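Support > Kitchen worktops > Truvcombe marble > Care and set-up

Section 6: Sealing the worktop and first use

Your Truvcombe worktop leaves the workshop in Varkbridge cut and polished but unsealed. Seal it before you put anything on it. Leave the fitter's silicone to cure fully first, following the time printed on the tube.

You will need the bottle of Sharifi stone sealer from the fitting pack, 2 lint-free cloths and a pair of gloves.

1. Wipe the surface with warm water and a drop of washing-up liquid. Rinse and dry.
2. Leave the worktop bare overnight with a window open.
3. Try the sealer on an offcut, or on the underside near the sink.
4. Pour 200 ml of sealer into a clean dish. Work from the wall towards you with the first cloth, one arm's length at a time.
5. Buff off anything left on the surface with the second cloth before it goes tacky.
6. Wait 6 hours, then repeat steps 4 and 5.

Caution: sealer makes floors slippery. Cover wooden boards before you start and wipe up drips straight away.

Note: sealing slows down stains but does not stop acid marks. Lemon juice, vinegar and wine will dull the polish if they are left to sit.
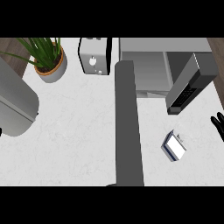 Once the second coat has dried, appliances can go back. Lift them into place – dragging a heavy one can leave a scratch that only a re-polish will remove. Check that the feet are clean and that no grit is caught under them.

Stand plant pots on a saucer or a cork mat. Water trapped under a pot leaves a ring, and clay pots can mark pale stone. The same goes for metal tins kept near the sink.

Test the seal every February. Put a few drops of water on the busiest part of the worktop. If the stone darkens underneath, seal it again from step 1.

Section checked by Marjan Heydari, 16/06/2018

Filed under: Worktops, Natural stone, Aftercare

Related guides
Fitting an undermount sink
Removing limescale from taps
Repairing small chips
Visiting the Stollevville showroom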